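**Re: [bristside-swap] Mauve printed cloth, for the December table**
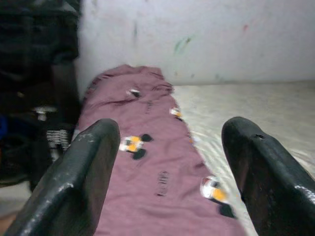
*The mauve piece, pattern side up, before any folding.*

I've read the message below twice and I'm still not convinced. Quoting it so people can see what I'm answering.

> From: Kieran Parsons
> To: bristside-swap
>
> Hi all, I have a mauve-pink piece to offer, with little cartoons on it. I'm pretty sure it's an Orard print, which would make it worth more than the usual bin price. I'd say it only needs rolling. The Entwistle method (roll from the narrow end, no ironing) takes 2 minutes and the creases drop out overnight. Could it go on the front table on Saturday instead of in the remnants bin?
>
> Kieran

Kieran, a few things.

First, what is it? You call it a "piece." I can't tell from the picture whether we've got a shirt that's been bunched up or a strip of fabric. It makes a difference to where it goes. Clothes go on the rail, strips go in the bin, and the front table is for things that have been measured and labeled. Please lay it flat and tell us.

Second, Orard. On what evidence? I can see four small cartoon figures in white, orange-yellow and black, and two patches of dark lettering I can't read at all. If the lettering says Orard, type out what it says and I'll drop this. If it doesn't, then it's a mauve cloth with cartoons on it and we should label it that way. We had the same argument over the Ledine curtains, and those had no maker's name on them anywhere.

Third, the rolling. I tried the Entwistle method last winter on a cotton sheet and a pair of pajamas. The sheet came out with the same creases plus a few new ones. The wrinkles on yours are worst at one end, where it's gathered into folds, and I don't see how rolling gets those out. Ironing on the back, on low, would be my choice, with a scrap over the print in case it's the kind that sticks.

As for space, the front table is 800 mm deep and we lost part of it to the button trays. The list has 464 people on it now and everyone thinks their item belongs up front. I'd want a flat photo and a width and length before I moved anything over.

If it turns out to be a shirt in decent shape I'll put it on the rail myself. I'm there from 9.

> PS. Would anyone mind if I brought a second one, same color?

Is the second one folded?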